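Talk notes, Plakley makers' evening, 10/25/19
"Small belts, big headaches"

Okay, hi everybody. Wait for the chairs to stop scraping. Say thanks to Lotte Vandenberghe for getting me the bigger room (and for the extension cord!).

Start with the confession. When I set up my first little packing line for Cocco, I spent weeks on the labels and maybe ten minutes on the conveyor. It's a belt, it goes around, how hard can it be? Pause here, people who own one will laugh.

Then the jar story. We had 2477 jars to get out in August and the belt kept creeping over to one side. I'd nudge it back, go wash my hands, come back and it had crept again. Ilídio Nogueira came over from Rusthorpe, looked at it for a second and asked me when I last checked whether the two ends were square to each other. Never, Ilídio. The answer was never.

So that's the first thing I want people to take home: look at the ends before you touch anything else. Most of us stare at the middle, that's where our stuff is, but the ends are where you sort out tracking. Next slide.
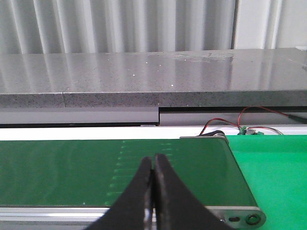 Slide 6: Green belt, aluminum side rail, end plate with the slot.

Let them look for a bit. Point at the slot in the end plate, then the round fitting next to it. Ask who has looked closely at the ends of their own belt this year (expect about 3 hands).

Then the side rail. I love a grooved rail, I could go on all night, so DON'T. Just say that the grooves are a pain to clean and an old toothbrush is your friend. Crumbs, label bits, that gray fluff that comes from who knows where.

Talk about shine. A smooth belt with a bit of gloss shows you the room lights, and I've gotten into the habit of looking along the reflections on mine when I'm hunting for a ripple. Quick, free, takes no tools. Lotte thinks I'm nuts. Get her to say so out loud if she's in the front row.

Adjusting, short version: power off, a tiny turn, power on, wait. Then wait some more! I used to crank it, panic and crank it back, and the Edari job ran a whole morning late thanks to that.

If there's time, pass around the old belt from home (blue bag, under the table). Let people feel the worn edge.

Questions. Somebody will ask about noise. Send them to Ilídio.

Remember to give the clicker back.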